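Zitthorpe workshop teaches robot arm to sort tools by remote control

By Miklós Balogh
April
2 min read
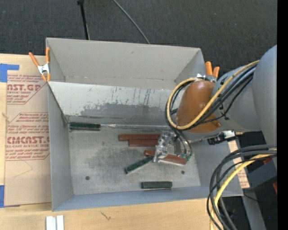 The arm at work over the metal bin at Gillia's workshop in Zitthorpe.

A Zitthorpe repair firm is teaching a robot arm to pick tools and bars out of a bin by having its own staff steer it from across the room.

Gillia, which reconditions farm and garden machinery, began the work in April. An operator moves a hand-held controller and the arm copies the movement while the system, called Flisska, records it. Each recording is then used to train the arm to do the job alone.

The firm has 114 recordings so far and wants 2000 before it lets the arm run without a person at the controls. Eleven members of staff have taken turns.

"The first week we mostly pushed things into corners," said workshop manager Ines Carré. "Long, thin items are the hardest. You have to come down at the right angle or the gripper slides off."

Operators are asked to leave their mistakes in – a missed grip followed by a second try is kept as one recording.

Sessions are limited to half an hour, as people get careless when they are tired, Carré said. Staff who take part are paid their usual rate.

Gillia has not said what the project costs. A second bin is due to be set up in the parts store later this year.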